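Review: The Tufa Portable Display Case System at the Hullholm Museum of Regional Crafts
Tuesday, January 9, 2018

The Hullholm Museum of Regional Crafts has completed its first year of use of the Tufa portable display case system, manufactured by Flakus. The following review is published for the benefit of other small museums, archives and heritage centers considering the same purchase. 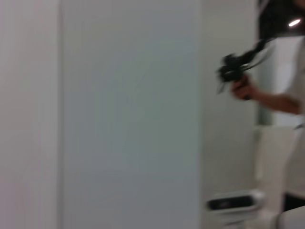
The museum acquired 12 cases in advance of its spring exhibition on flax working and village weaving, which opened in May. The collection on loan from the Brullel archive consisted of 115 objects, most of them spindle whorls, combs, bobbins, small tools and sample books. The permanent cases in the main hall are fixed to the floor and could not be rearranged for an exhibition of this kind. Rental of comparable furniture was considered and rejected on grounds of cost.

Each case was purchased at a price of $889, with delivery charged separately. The price includes the base, the glazed upper section, one adjustable shelf, a lock with two keys, and a tray for conditioning material. Interior lighting is sold as an accessory. The museum did not purchase it and has relied on the existing track lighting in the gallery.

Assembly

The cases arrive flat and are put together without specialist tools. Museum staff found that two people could assemble one case in a little under an hour, although the first took most of a morning. The printed instructions are clear as far as the base is concerned. The section on fitting the glazed top is less satisfactory, and the drawing that shows the order of the corner brackets does not match the text beside it. Flakus supplied a corrected sheet by mail on request. Purchasers should ask for this sheet when placing an order.

The cases may be taken apart and stored flat. After the exhibition closed, the museum dismantled eight of them and left four in use in the education room. Two of the dismantled cases have since been reassembled for a display of lace pillows. The bracket screws in one had begun to wear and were replaced from the packet of spares supplied.

Security and Protection of Objects

The lock is of adequate quality for objects of modest value displayed in a supervised room. It would not satisfy the conditions usually attached to the loan of precious metals or rare manuscripts. All cases in the order were keyed alike, a convenience for staff that some lenders may regard as a weakness. Separate keying is available if requested before delivery.

The seal around the glazed section is good. Dust inside the cases was slight at the end of the exhibition, and humidity readings remained steady through the summer. The tray beneath the display floor can be reached without disturbing the objects, and this feature was particularly appreciated by the collections department. Readers should note that the display floor is supplied uncovered. The museum lined each one with washed cotton before any textile was placed on it.

Stability is acceptable on a level surface. The older part of the building has an uneven stone floor, and there the leveling feet did not have sufficient range. Thin packing was placed beneath two of the cases to correct this.

Appearance and Visitor Use

The cases are plain and do not compete with their contents. They are available in light gray and in black. The height suits adults and seated visitors, but younger children could not see the back row of objects without being lifted. A lower base is listed in the current catalog and will be ordered for the education room.

Reflections from the glass were a matter of complaint in the comment book, chiefly in the afternoon and in the cases nearest the windows. Moving these cases to the inner wall improved the situation. Institutions with strong daylight should inquire about the low-reflection glass, which carries a surcharge of $400 per case.

Assessment

The Tufa system is recommended for temporary exhibitions of small and medium objects in supervised rooms. It is not recommended for outdoor events, for unsupervised corridors, or for framed works requiring vertical display. The museum intends to purchase further cases in the lower height when funds permit.

The cases in the education room may be inspected during normal opening hours. Representatives of other institutions wishing to examine a dismantled case are asked to write to the collections department in advance.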